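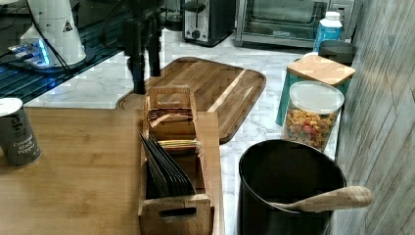 ## Scoring a match in Jarard

1. Open **New Match** and pick the format. I leave it on limited overs, with 12 players a side so the sub gets a slot.
2. Enter the toss. Do this first, or the batting order locks up on you!
3. Tap **Start** and score ball by ball.

**Caution:** Undo only goes back 2 balls. I learned that during a very long December final.
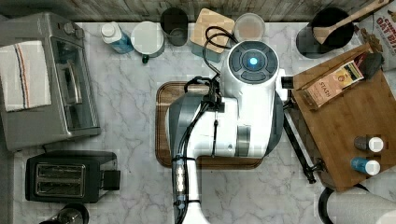

Wides and no-balls have their own buttons, and both add the run for you. I practice on the tablet at home, and a marble countertop with a cutting board on it is plenty of space for me (Mieke Dewulf prefers her car).

4. Tap **Close Innings** and save.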